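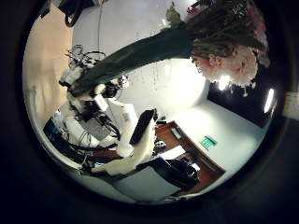
*Wrist view: a bouquet held by its wrapped stems.*

# Teaching tasks by demonstration: common questions

These answers are for people starting as operators on the Millet project at the Erbridge site. Lollholm uses the same procedures except where noted.

### Do I need robotics experience?

No. Most operators have none. You need steady hands, normal or corrected eyesight and the patience to do one short task many times. Training takes four sessions. In the first you only watch.

### What is the difference between hand guiding and remote control?

In hand guiding you hold the arm and move it through the task yourself. In remote control you move a pair of handles and the arm copies you. We use hand guiding for reaching and placing, and remote control for anything with a grip that has to change partway through. Lollholm has remote control only.

### How many demonstrations does a task need?

It depends on the object. The last rigid-object task was closed at 170. Flowers and other soft items take more, and the bouquet task is at 378 so far. The full library held 3,045 accepted demonstrations at the end of November.

### Where should I grip a bouquet?

On the wrapped part of the stems, below the blossoms. Close slowly and stop when the wrapping begins to give. If petals drop, keep going and mark the take "shed" in Dokidix.

### Can I look at the object directly, or only at the wrist view?

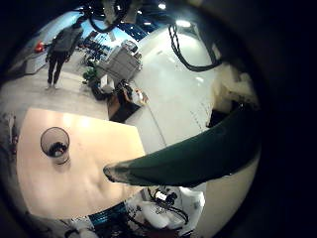 Both are allowed in hand guiding. In remote control, use the wrist view as much as you can, as it is closer to what the system learns from. Straight lines bend toward the rim, so new operators tend to misjudge distance there. Practice on something with a plain outline before you try flowers. A round wire-mesh wastebasket standing on the table works well: line the fingertip up with the rim, back off, and do it again from the other side.

### Does it matter if someone is in view?

Not for the recording. People at the back of the room can stay where they are. Anyone within reach of the arm has to step away before you start – this applies even if they are only passing.

### I made a mistake halfway through. Should I start over?

If you can recover smoothly, finish the take and tag it "recovered." If you dropped the object or hit the table, stop, tag it "failed" and reset. Do not delete takes.

### Who do I ask about access or scheduling?

Dumisani Radebe sets up Dokidix accounts and assigns stations at both sites. Send changes to your hours by noon the day before.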